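Home | Build log | Parts | Wiring | Contact

Thursday, 10:00. Cable sorting cell, Plullden bench.

Raised approach height to 27 mm. Close speed still 200 counts/s. Light blue goes in the yellow bin. Yellow and purple crossing on the table is the hard case for the color mask. 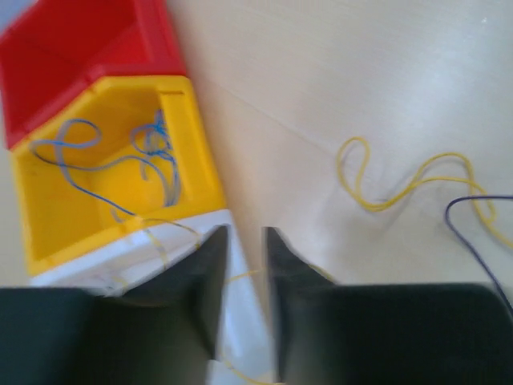 Iason thinks the mask is fine and the wrist exposure is set too long. Lock it before touching thresholds again.

Exposure locked, mask retrained on 2946 crops. Next case is all three colors in one knot, purple densest. Grasp point to be picked from the outer loops only. 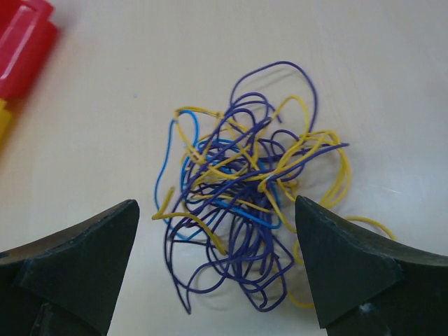 Does the planner need depth for this? Color and a fixed table height are enough until strands stack more than 10 mm.

To do: log finger current per grasp, send Chrysanthi the config.

Pleltex shared workshop | Contact | Back to top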